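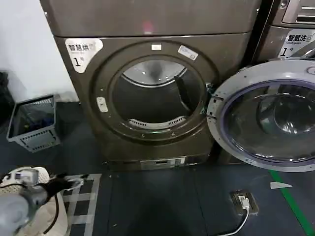

Fig. 2 Dryer 1 (left) and washing machine 1 (right)

Section 14. Moving a load from the washing machine to the dryer

The machines in the Gudeta residence laundry room are labelled in Chinese. The label 智慧烘 marks a dryer and 智慧洗 marks a washing machine. Residents should quote the number on the label when reporting a fault.

14.1 Before loading

1. Wait until the washing machine has stopped and the door lock has released. Do not pull at a locked door.
2. Remove the washing and shake out each item. Close zips and empty all pockets.
3. Set aside wool, silk and anything whose care label forbids tumble drying.
4. Open the dryer door fully and check the drum for items left by the previous user.

Note: Small items such as socks often remain in the folds of the washing machine's door seal.
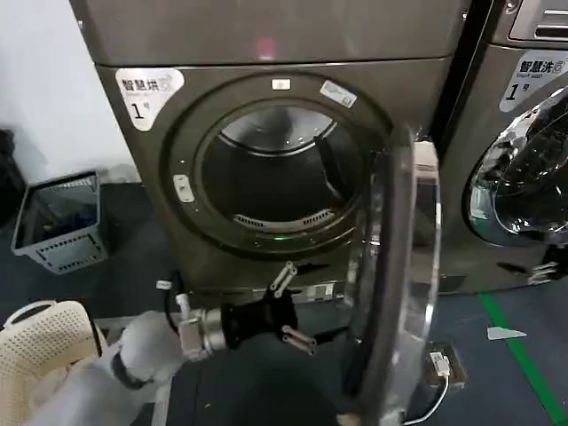 5. Inspect the lint filter at the lower lip of the drum opening. Remove loose fluff by hand. Do not use a knife or any other sharp tool on the grille.

CAUTION: Never run the dryer with the lint filter missing or damaged. Report the fault to Mr Mitiku Jemal at the residence office.

14.2 Loading and starting

1. Place the items in the drum one at a time. Fill it no more than two thirds full.
2. Check that no fabric is caught between the door and the ring.
3. Push the door until the latch engages.
4. Select a programme and pay with the residence card.

CAUTION: Items marked with oil, paint or cleaning solvent must not be dried in these machines.

14.3 After drying

Empty the drum promptly, clean the filter again and leave the door ajar. Baskets and bags must be taken back to residents' rooms. Unclaimed laundry is held at the office for 21 days.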